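We use cookies to remember your settings and to see how our pages are used. Accept / Manage choices

Print this page | E-mail this page

Robot Software, handout 7: the last two centimetres
Hellstead, updated 20th March

Last time we got as far as planning a path that brings the arm over the target without hitting anything. I promised we'd talk about what happens after that, when the planner says "done" and the hard bit begins. So this one is about the close approach, and our running job is the processor lift: fingers over the socket, take hold of the processor, bring it straight up.

Why a processor? Well, it's flat, it's shiny, and it sits down inside a metal surround with very little room for fingers. Everything you got away with when picking up foam blocks in January will come back to bite you (it certainly bit me the first time I set this up at Mestside).

Start with perception. The wrist camera is lovely for this because the error shrinks as you get closer – but the heat spreader is a mirror, more or less, and plain edge finding will happily lock on to a reflection. Look for the border of the socket frame instead and work out the processor's position from that. You'll also want to mask out the gripper, or your detector will decide the fingers are part of the board.
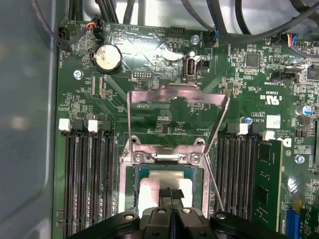
Then there's the load plate. When it's swung up it becomes an obstacle, and a thin one, so a coarse voxel map may miss it altogether. I put it into the collision model by hand as a tilted slab, with a bit of padding, and the retention lever as a capsule. Memory modules go in as boxes. Yes, it's tedious. Please do it anyway, as the Flendik simulator checks only against what you've told it about!

Now the control side. We use two modes:

Approach: position control, slow, camera in the loop. Stop when the estimated offset settles.

Contact: stiff sideways, soft vertically, so that a small height error turns into a gentle press and no more.

The switch between them is where most groups lose marks. If you switch on height alone, a tiny calibration error means you're still in position control when you touch. Switch on height or force, whichever comes first, and log which one fired. You'll thank yourself when you're reading traces at the end of term.

For the write-up, use the recorded set in the Nomura folder (3000 wrist images, with poses). Image 2105 has a badly wrong pose label, and I've left it in on purpose. Tell me how your filter copes with it and plot the offset before and after.

Print this page | E-mail this page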